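Filed under: Gallery / Kitchen Garden / Colour

Search this site... Go

Green and Orange: our February produce gallery

February is when the Praltorton plots go completely bonkers, and I love every minute of it! There are capsicums hiding under every leaf, the zucchini have doubled in size since breakfast, and the kitchen bench at home has vanished under bowls of things waiting to be chopped, pickled or handed over the fence. This gallery began as a way for Zubaida Shaikh and me to compare our harvests, and it has grown into a proper little collection of colour. We've had more than 50 entries come in, so do keep sending them.

The theme this time was green beside orange, which I reckon is the best pairing in the whole garden. Plain backgrounds work a treat for it. Put a capsicum on a busy tablecloth and your eye goes everywhere, but put it on something pale and you start noticing the lumps, the shine on the skin and that funny little stem (every one of them is different, I could look at them all day). 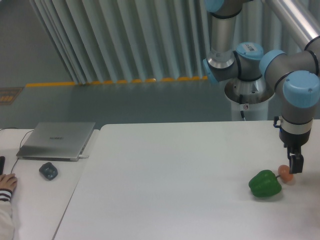 Green capsicum on its side, stem pointing at its small round orange neighbour. Love that gloss against the white tabletop!

Zubaida is growing Nommont again, a blocky green variety that she swears by for stuffing. She picks them early, while they're still firm, and bakes them with rice, currants and loads of mint. I tried the same thing with mine and ate two for dinner and another cold for lunch, standing at the fridge. Her tip is to lay them on their sides in the dish if they won't stand up. Mine never stand up.

Damián Toledo has gone the other way and leaves his on the bush until they turn, so he gets that gorgeous stage where a single fruit is half green and half orange. He has 20 plants along the north fence this year, all raised from seed, and he's promised some to anyone who brings a jar back. Bring a jar!

Next up is purple, so eggplants, figs, beetroot, the last of the plums, whatever you've got. Daylight near a window is lovely, especially first thing in the morning, and a plain plate or a bare table is all the styling you need. Captions can be as short as you like, though if there's a recipe attached I'll be very happy indeed.

Contact us | © Praltorton Kitchen Gardeners | Back to top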